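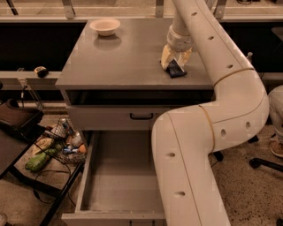 Okay, so I have finally picked a drawer system, and if you've been reading this blog since September you know how many times I've said that before!

The gray cabinet came from Pimstead, and I bought it mostly for the handles (black bars, very plain, you can grab them with your elbow when your hands are full). It was 105 dollars secondhand and Rigoberto helped me get it up 16 stairs, for which he was paid in tamales. I kept the top drawer for the boring daily stuff: keys, chargers, stamps, the tape measure. The bottom one became the Drawer of Everything. Takeout menus, a bag of mystery screws, birthday candles, the manual for a blender I gave away 2 apartments ago. You know the drawer.

So my new rule is that the bottom drawer gets emptied all the way out before anything goes back in. All the way, down to the floor of it. I used to just shuffle things to one side and wipe the other side, and then I'd get tired and shut it. My friend Sheyla Carhuamaca was horrified when I told her this. She empties hers onto a bedsheet and ties up whatever is left at the end for the donation place on Devthorpe, which feels a little ruthless to me, but her kitchen looks amazing.

The top is the other half of the problem. A wide flat surface by the door is basically a magnet for mail. I allow one small pale bowl in the back corner and that's it. The bowl is shallow on purpose, because my old deep one held 19 pens and a sock. Anything dark and flat, like a phone or a wallet, can land up there while I'm getting my shoes off, but it doesn't get to live there.

I still haven't decided what goes in the bottom drawer now. I'm leaning toward table linens, or maybe gift wrap if I can find a divider that fits. Rigoberto votes for board games. If you have something similar and you found dividers that don't slide around when you yank the thing open, please tell me which ones, I've already returned two sets and I'm starting to feel bad about it.

Contact | © Cura & Clutter | Back to top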